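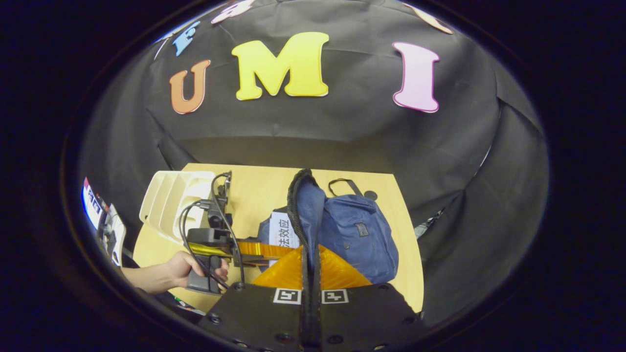 Wilma Moffat writes that she has tried pins, tape and hooks for her classroom letters, and would like to know which of these will hold foam on black cloth through a whole term without leaving the fabric full of holes.

The Drumthorpe Community Workshop receives this enquiry often. The following guidance applies to foam lettering, fabric backdrops and the display table that generally stands in front of them.

Fixing foam letters to cloth

Pins remain the preferred method. Use fine dressmaking pins and insert them at a shallow angle through the back of the cloth, so that the point enters the foam and does not emerge at the front. Small letters require two pins. Tall or wide letters, such as I and M, require 3 or 4, with at least one near the top edge. A single pin permits the letter to swing out of line.

Tape is not recommended for woven fabric. The adhesive transfers to the fibres and collects lint, and on black cloth the residue is visible from across a room. Hook dots may be used on felt or fleece, where the nap is sufficient to hold them.

Pin holes in cotton will usually close after a cool wash. For satin and coated fabrics, test one pin at the hem before proceeding.

Letters with a contrasting border should be handled by the coloured centre. The border is often a separate layer and will lift at the corners if pulled.

Hanging the cloth

Members are asked to decide in advance whether the backdrop is to hang in soft folds or be drawn flat. Folds are forgiving of creases and suit informal lettering, which may be tilted as desired. Where a straight line of text is needed, the cloth should be steamed from the reverse, left to hang overnight and weighted along the bottom hem. Curtain weights at intervals of 6 inches are adequate for medium cotton.

Lettering is best laid out on the floor before any pin is placed. Begin with the middle letter and work outward - this avoids the familiar difficulty of a word that runs out of cloth.

Keeping the table in order

A divided plastic tray placed at one side of the table will hold pins, spare letters and scissors in separate compartments. Pins should be kept in a lidded tin within the tray. Bags may rest on the table during setting up, but should be moved before pinning starts, as dropped pins are readily lost in fabric straps and pockets.

Pale wooden tabletops mark easily. Wipe with a damp cloth, dry at once, and do not steam fabric directly on the surface.

Storage

Store letters flat, in a single layer, between sheets of plain paper. Coloured foam kept against a sunny window will fade unevenly. Roll the backdrop on a cardboard tube; folded black cloth acquires a pale line that is difficult to remove.

Thodoris Sfakianakis will demonstrate steaming and pinning at the Drumthorpe hall on Thu 24 October at 7 pm. Backdrop cloths on loan are to be returned, rolled and free of pins, by the first week of December.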